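How to run a hand-held gripper table at an open day

Posted Monday, May 13, 2019

Quick write-up while I still remember it. We did the Gariro open day with two hand-held grippers on one table, marshmallow skewers as the task. A few people asked for the steps. So, the steps. 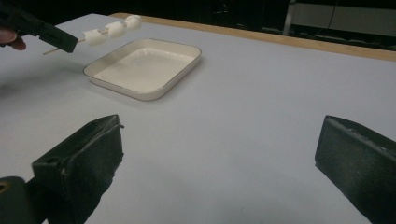
First thing to settle is the task. Needs to make sense to a nine year old from across the room. Ours: pick up a skewer of marshmallows, put it in the tray, let go. No slides. We tried sorting screws in November at Jindetti and people drifted off before the second screw.

What you need

Two hand-held grippers. One works, two is better, people like doing it in pairs.
A plain table, light colored, matte. Wipe it before you start and again at lunch.
Wooden skewers. Thin is fine, thick ones roll.
Marshmallows, regular size. Bring more than you think. We brought 257 and ran out before four.
A shallow tray with low walls. Deep bowls are a pain, the gripper body hits the rim before the skewer is anywhere near the bottom.
Spare finger pads, tape, a small screwdriver.
Wet wipes. Lots.

Setting up (give it an hour)

1. Table first. Push on each corner. If it rocks, fold some card under the leg and push again.

2. Mark where the tray goes with two small bits of tape, so it gets put back in the same place every time. Kids move it. Adults move it more.

3. Charge everything the night before. Check again in the morning. We didn't and lost the first slot.

4. Cables behind the table and taped down. Not across the front where strollers go.

5. Open and close each gripper ten times. Listen for clicking. Clicking usually means a loose finger screw. Tighten, repeat.

6. Thread your skewers. Three marshmallows on each, pushed up toward the tip, leave plenty of bare wood for the jaws. Make a dozen before doors open and keep them in a box with a lid, they go stale fast and then they crack.

Running the demo

Do one yourself first, slowly, talking as you go. Then hand over the gripper. Most demos I've been to get this wrong, 20 minutes of talk and then one kid gets a turn.

What to tell the visitor, in this order:

Hold it like a spray bottle.
Squeeze gently, look at the jaws and not your hand.
Grab bare wood. Grab a marshmallow and you get a flat marshmallow.
Lift straight up, then across.
Come down over the middle of the tray, stop, then open.

That's it. Anything more and they forget the first bit.

For pairs: one person brings the skewer over, the other takes it from them in mid air, then puts it down. Harder than it sounds. Tell person one not to let go until person two says "got it". Say it out loud, everybody says it out loud. Switch sides after two goes.

Keep turns short. Two tries each then back of the line. At the Grabowska hall we let people go as long as they wanted and the line went out the door and the people at the next stand were not happy with us.

The robot part

People will ask what this has to do with robots. Have the short version ready. Mine: a person does the job with the gripper, we record how the gripper moves, and the recordings get used to train a robot arm to do the same job. The hand-held bit is quick and cheap, so you can collect a lot of tries. Our Hurier project set is at 4,000 tries now, all table tasks.

Second question is always "will it take my job". Don't wave it off. I say what it can do and what it can't, then let them try the skewer handover, and we talk while they do it. Much better chat than across a desk.

If you're recording visitors, put up a sign and ask each person before they pick up the gripper. For kids ask the parent. No yes, no recording, they still get thier turn.

Things that went wrong

Skewer twists in the jaws. Grip closer to the marshmallows, less weight hanging off the end. If it still twists, the pads are dirty or worn.

Sticky fingers. The gripper's, I mean. Sugar builds up, then the skewer won't drop when you open. Damp wipe, dry wipe, every half hour. Dont spray anything on it.

Skewer lands half over the tray wall. Doesn't matter, count it. Or let them nudge it in with the closed jaws, they love that.

Somebody eats the demo. Keep a separate bowl of clean ones for eating, off to the side. And snap the points off skewers if you've got small kids coming. We use side cutters, takes five minutes.

Counting tries. We used a clicker by the table, 742 for the day. Paper tally got marshmallow on it.

Packing up

Wipe the grippers before they go in the case. Take the pads off and bag them. Used marshmallows in the trash, not the case (learned that one at Jindetti, smelled for weeks). Pull the tape off the table while it's fresh. Copy the recordings to a second drive before you leave the building.

Allow 40 minutes. Parts list to follow when I find it, and I still need to add the sign wording for the recording bit.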